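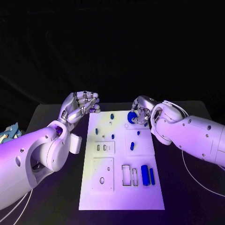

29/10/2026

Keltdale, bench room. Spent the afternoon on the layout of the white board. Blue parts and low white plates with holes, on the dark table. Black cloth at the back stays up until May.

Shiuli Thambiah wants the printed outlines redrawn with a heavier line. I would leave them. The parts list now stands at 226 entries, 50 of them spares, and Sunil Herath has the only correct copy.

The round blue part with the small upright knob goes in the upper left of the board, near the two small blue pegs. Entered it in the list as "round, knobbed" - the old name meant nothing to me.

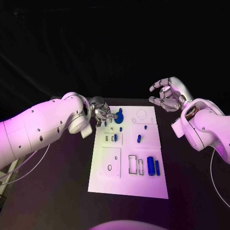 Evening

Train from Drurnesbridge slow again. Read Sunil's notes on plate spacing as far as page four. Order to Vusis still unsent - 1,000 pegs, colour to be confirmed.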